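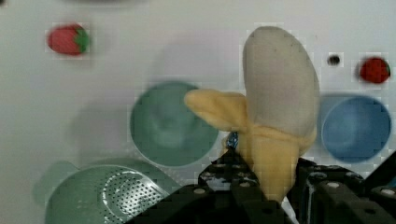

A toy banana, half peeled, with a teal bowl nearby

Kitchen > Tips > Fruit & Baking

Getting More Out of a Bunch of Bananas

I love bananas and I buy far too many of them, so over the years I've picked up plenty of ways to use every last one!

Hang the bunch if you can. Bananas sitting on a hard counter bruise where they touch, and a plain cup hook under a cabinet works beautifully. Mine has held for 7 years.

Want them to ripen faster? Put them in a paper bag with an apple and fold the top over — two days is usually plenty. To slow things down, move the ripe ones to the fridge. The skins go dark but the inside stays lovely.

For freezing, peel first (please, peel first!), slice into coins and lay them on a lined tray until hard. Then tip them into a bag. I freeze them in 100-gram portions, just right for one smoothie or a small batch of pancakes.

My neighbor Marlies Danzer swaps mashed banana for half the butter in her muffins, and they come out so moist that I've stopped using my old recipe. Add a pinch of nutmeg.

Peels can go in the compost too. Snip them up with kitchen scissors and they break down much faster — great for February, when the heap is slow.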